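Wrist Camera Only: Can a Simulated Arm Find the Table Edge?
Project report by Obed Sarpong
Posted Dec 25, 2018

Back in July I told my supervisor I wanted to do "something with grasping", which got me a long look and a reading list. What I ended up with is smaller and (I think) more fun: how much can a robot arm work out from the camera on its own wrist when there's hardly anything to look at?

Everything ran in simulation. I used Skelance for the rendering and wrote the controller myself, on top of a little library called Murkard that a previous student left on the lab server. Thanks, whoever you are!

What the arm sees

I kept the colours dull on purpose. The big surfaces are flat with no pattern, so the network can't cheat by memorising wood grain. It has to use edges and corners, plus whatever it can make of its own fingers.

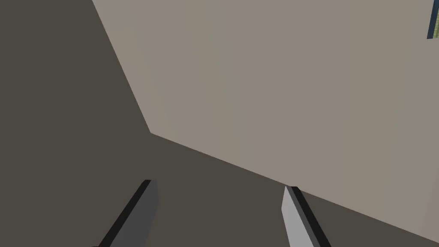

Fig. 1. Wrist view with the gripper open and a sharp corner of the pale surface ahead of it.

I love views like this one because the corner gives you a position straight away, two lines meeting at a point. I rendered 2069 frames and marked the edges by script, then held 80 back for testing. The network is tiny, just 16 filters in the first layer, and it trains on my laptop while I make dinner.

Corners went really well. Edge-only views were a different story. If all you've got is one straight line between light and dark, you know how far off it you are but you can slide along it forever and nothing changes. I'd read about this (the aperture problem, for anyone looking it up) and still lost a week thinking my labels were broken.

My fix was to feed in the last two frames together with the arm's own joint readings. That helped quite a bit with the sliding, though it still drifts if the arm moves very slowly. Views like the next one were the ones I kept going back to, with a single long boundary running down toward the right finger.

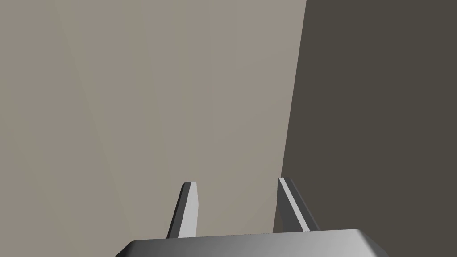
What I'd do next

Try it with softer lighting changes, and mask the fingers out to see if the network leans on them as much as I suspect. I'd also like to label a few frames by hand to check my script, which I should've done at the start.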